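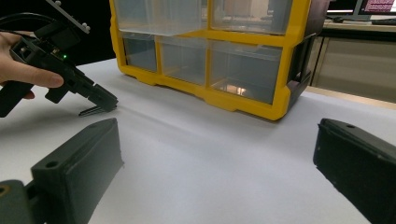
Figure 2. Hand-held gripper at a white tabletop, with a parts organizer behind it.

4.3 Menu length and reported satisfaction

The claim that diners prefer a long menu is repeated often in the trade press and tested much less often. We looked at it using order records and comment cards from 53 independent restaurants in the Skotbridge area. After removing takeout tickets and tables that left no card, 2157 visits remained out of 2269. We treat the result with caution, and we think earlier work on the subject deserves the same treatment.

On a first pass the data seem to support the claim. Restaurants with longer menus got slightly higher marks for choice. This is close to saying that people who were offered more dishes noticed it. When the question was whether the guest planned to return, the difference shrank to a size we would not want to build an argument on, and it went away once price was taken into account. Places with long menus in our sample also tend to be cheaper, and a cheap dinner is forgiven a good deal.

The Gilel survey reported a much stronger effect. We were not able to reproduce it. Its respondents were asked to name a favorite restaurant first and then to rate the menu there, so the sample had no one in it who disliked the food. It also counted each side dish and each sauce as a separate item. Under that rule a steakhouse with six cuts and a page of extras becomes a long-menu restaurant, and we doubt that any guest would call it one.

Mixed-diet groups are the best case for variety. A table with one vegetarian and three meat eaters has to find a place that can feed all of them, and here a broader menu did go along with more repeat visits. Even so, the number of meatless main courses predicted this better than the total number of dishes - a short menu with several good meatless plates did as well as a long one. We can't rule out that such groups simply pick from a small set of restaurants and return for lack of anything better.

Two of the kitchens, Matei and Ollo, cut their menus in June, partway through our data collection. Marks for choice fell at both. Marks for food rose at Matei and stayed flat at Ollo. It is tempting to read the Matei result as proof that fewer dishes are cooked with more care, but the restaurant changed its lunch hours in the same month, and two kitchens are too few to settle anything. The comment cards do not help much either, as most guests wrote about the service.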